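How to Set Up a Paper Towel and Rag Station in a Small Kitchen
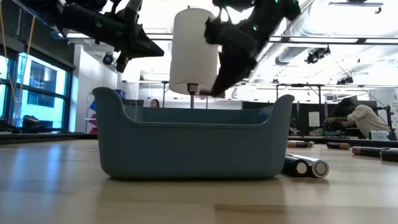

How many rags does a household need if it wants to cut back on paper towels?

Eighteen is enough for most homes that do laundry twice a week. If you wash once a week, or you have small children or a dog, cut a few more. It is easier to add rags later than to find room for a big stack now.

The kitchen I set this up in is a narrow one on Alley Street, with one free shelf and no pantry. The steps should work in any kitchen with a shelf and a spot under the sink.

What you need

Old cotton T-shirts, flannel sheets or worn bath towels
Sharp scissors
An open bin for clean rags
A second bin or bucket with air holes for used ones
One roll of paper towels

Cutting the rags

Wash and dry the fabric first. New cotton shrinks, and old cotton sometimes has fabric softener left in it, which keeps it from soaking up water. Skip the softener on this load and from now on.

Cut off seams, hems, buttons and printed areas. Lay the fabric flat and cut squares 10 inches on a side for T-shirts and flannel. For bath towels, cut them at 13 inches, as they shrink up a little at the edges after the first wash. T-shirt cotton curls but doesn't fray, so it can be left raw. Towels shed a lot. Run a zigzag stitch around them if you have a machine, or shake them out outdoors after each of the first few washes.

Folding and storing

Fold each square in half, then in half again, and stand the folded rags on edge in the clean bin. Standing them up lets you pull one without knocking over the rest. Put freshly washed rags in at the back and take from the front.

Keep the bin at counter height if you can. I had mine in a low cabinet at first and kept reaching for the paper roll, which was closer. After I swapped the two, one roll lasted almost two months.

Used rags

Rinse anything with food on it and hang it over the edge of the sink until it is dry. Then drop it in the second bin. Damp rags in a closed container will smell by the next day.

Wash in hot water with regular detergent. I do mine on Wednesday with the dish towels.

What still gets a paper towel

Raw meat juice, bacon grease, pet messes and anything with oil-based stain or finish on it. Rags with oil finish on them can heat up and catch fire when they are piled together, so never put them in the bin or the dryer. Lay them flat outside, away from buildings, until they are dry and stiff, and then follow your local rules for throwing them out.

Replacing worn rags

When a rag gets thin in the middle, move it to the garage or use it for one last dirty job, such as wiping down a bike chain.

Posted by Venura Seneviratne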